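# Wie kommt ein Lied auf ein Album?

Vielleicht hast du schon einmal ein Lied so oft gehört, dass deine Eltern die Tür zugemacht haben. Dieses Lied gehört wahrscheinlich zu einem Album. Aber was ist ein Album genau, und wer entscheidet, welche Lieder darauf kommen? In diesem Text erkläre ich es dir Schritt für Schritt.

## Was ist ein Album?

Ein Album ist eine Sammlung von Liedern, die zusammen veröffentlicht werden. Früher war es eine große schwarze Schallplatte mit zwei Seiten. Später kam die CD, und heute hören viele Kinder die Musik über das Internet. Das Wort ist aber geblieben. Es kommt von den dicken Büchern, in denen man früher mehrere Schallplatten aufbewahrt hat. Diese Bücher sahen fast so aus wie ein Fotoalbum.

Ein einzelnes Lied, das allein herauskommt, nennt man Single. Das spricht man „Singl“ aus. Eine Single erscheint oft vor dem Album, damit die Leute neugierig werden.

## Zuerst kommt die Idee

Am Anfang hat jemand eine Melodie im Kopf, oder nur einen Satz. Manche Musiker singen die Idee sofort in ihr Telefon, andere schreiben sie auf Papier. Die erste einfache Aufnahme heißt Demo. Ein Demo muss nicht schön klingen. Man darf darin sogar „la la la“ singen, wenn der Text noch fehlt.

Nehmen wir die Band Magbanua. Für ihr Album „Drumdale“ hat sie 40 Demos gesammelt. So viele Lieder passen natürlich nicht auf ein Album! Die Band hat alle zusammen angehört und danach lange gestritten. Am Ende sind elf Lieder übrig geblieben.

## Im Tonstudio

Ein Tonstudio ist ein Ort, an dem man Musik aufnimmt. Die Wände sind dort oft mit weichem Stoff oder Schaumstoff verkleidet. Der weiche Stoff schluckt den Schall, und deshalb gibt es kein Echo. Probiere es einmal aus: Klatsche im Badezimmer in die Hände und danach im Kleiderschrank zwischen den Jacken. Hörst du den Unterschied?

Meistens spielen die Musiker nicht alle zur gleichen Zeit. Zuerst nimmt man zum Beispiel das Schlagzeug auf, dann den Bass, dann die Gitarre und zuletzt den Gesang. Jedes Instrument bekommt eine eigene Spur. Du kannst dir die Spuren wie durchsichtige Blätter vorstellen. Auf jedem Blatt ist ein Teil gemalt, und wenn man alle Blätter aufeinander legt, sieht man das ganze Bild.

Früher hat man die Spuren auf ein breites Tonband aufgenommen. Heute speichert sie ein Computer. Das ist praktisch, denn man kann einen falschen Ton löschen und nur diese Stelle neu spielen.
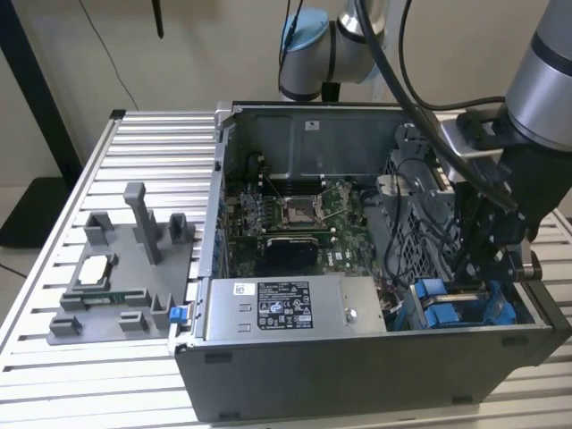

*Ein Computer von innen. Die grüne Platte heißt Hauptplatine.*

## Mischen und Mastern

Wenn alle Spuren fertig sind, beginnt das Mischen. Die Person, die das macht, sitzt vor vielen Reglern. Sie überlegt: Ist die Trompete zu laut? Hört man die Stimme gut? Soll die Gitarre mehr von links kommen oder mehr von rechts? Setze einmal Kopfhörer auf und achte darauf. Bei manchen Liedern wandert ein Ton von einem Ohr zum anderen.

Danach kommt das Mastern. Dieses Wort ist schwierig, aber die Sache ist einfach. Man sorgt dafür, dass alle Lieder gut zueinander passen und ungefähr gleich laut sind. Sonst müsstest du bei jedem Lied die Lautstärke neu einstellen.

## Die richtige Reihenfolge

Welches Lied kommt zuerst? Viele Bands stellen ein starkes Lied an den Anfang. Ein ruhiges Lied steht gern am Schluss. Die Band Magbanua hat ihre Reihenfolge auf Zettel geschrieben und die Zettel auf dem Boden hin und her geschoben. Das längste Lied auf „Drumdale“ heißt „Rumton“ und dauert 197 Sekunden. Rechne selbst: Wie viele Minuten und Sekunden sind das? (Die Lösung steht ganz unten.)

## Wer bringt das Album heraus?

Oft hilft dabei eine Plattenfirma, man sagt auch Label dazu. Sie bezahlt vielleicht das Studio, lässt das Titelbild gestalten und macht Werbung. Bei „Drumdale“ war es das kleine Label Josteck. Es hat im Februar 200 Schallplatten pressen lassen, und wer keine bekommen hat, kann die Lieder im Internet hören.

## Kleines Wörterbuch

- **Demo:** eine erste, einfache Aufnahme
- **Spur:** die Aufnahme von einem Instrument oder einer Stimme
- **Single:** ein Lied, das einzeln erscheint
- **Label:** eine Firma, die Musik veröffentlicht

**Lösung:** 3 Minuten und 17 Sekunden.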